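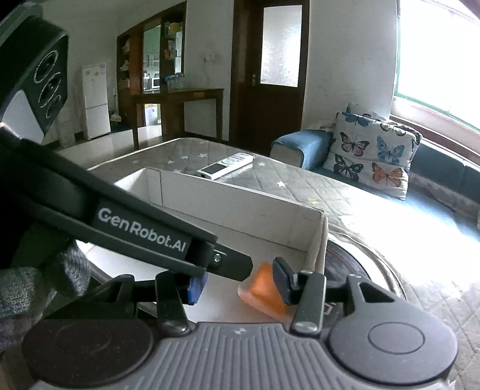 A small orange thing on a flat surface, July

Hand strength and the jar problem

I've been meaning to write up what I learned about opening jars. It sounds like a dull subject and in some ways it is, but I have spent more time on it this year than on anything else in the kitchen, so it gets a post.

It started with a wrist sprain. I slipped on the back steps, landed on my right hand, and spent 6 weeks in a brace. When the brace came off I could type and drive, but I could not get the lid off a jar of Clasarholm pickled beets. I buy those by the case, so this was a real problem. I stood there with a dish towel and got nowhere, then tried it with the other hand and found out how weak my left hand has always been.

The physical therapist gave me a sheet of exercises. Squeeze a ball, spread the fingers against a rubber band, turn a hammer slowly from side to side with the elbow on a table. I did them in the morning with coffee and again at night. They helped, slowly. In the meantime I still wanted beets.

So I tried the usual tricks, and these are my notes.

Hot water works on some lids. Run the tap hot, hold the lid under it for 34 seconds or so, dry it completely and try again. The drying matters more than I expected. I skipped it the first few times and my hand just slid around. Hot water works best on jars with something sticky in them, like honey or jam, where dried syrup is gluing the lid to the threads. On the beets it did very little.

Tapping the edge of the lid on the counter is what my family always did. I have dented a few lids this way and I can't say it does much. Once in a while a jar opens right after, but I had usually been wrestling with it for a while by then.

Breaking the seal is the one that changed things for me. You take something flat and thin, slide it under the rim of the lid, and pry outward a little until you hear the pop. I use the back end of an old spoon. A bottle opener also works. Don't use the tip of a good knife. I used the tip of a good knife and now it has a bend in it. After the pop, most lids turn with almost no effort, and that goes for the beets too.

Rubber gloves are the other thing I would keep around. The plain yellow dishwashing kind give you a lot of grip for very little money. I keep one glove in the drawer with the can opener. Just one – the other is under the sink doing its normal job.

I also bought a proper jar opener, a Jumberg, the under-cabinet type with a V-shaped slot you push the lid into. It took me most of an afternoon to put up, mainly due to the screws, which were too long for my cabinets. I had to go out and get shorter ones. Now that it is up it works well on medium and large lids. Small lids, like the ones on capers or vanilla, slip right out of the narrow end. You need both hands on the jar, so it was not much use in the early weeks either.

Before that I had a Sovport, which is a strap on a handle. I returned it. The strap kept twisting and I could never get it tight enough.

A few things about the jars themselves. Wide lids are harder to get your hand around, but once you have hold of them they turn more easily than narrow ones. The worst ones in my house are the mid-sized pasta sauce jars. The Pillai lime pickle jar is fine the first time and terrible every time after that, as oil gets into the threads. Wipe the rim with a paper towel before you close it. I do this now with anything oily, and with maple syrup.

I also stopped cranking lids down when I put things back in the fridge. I had been closing everything as hard as I could for years. Snug is enough, and nothing has leaked.

My grip is mostly back. At the last appointment they had me squeeze the gauge and my right hand came out at 95 percent of what they would expect for my age. I still do the hammer exercise when I remember it, maybe every other day. The rubber band one I have dropped.

Next job is the childproof cap on the drain cleaner, which I still can't open with either hand. If the drain stays clear I may leave that one alone until fall.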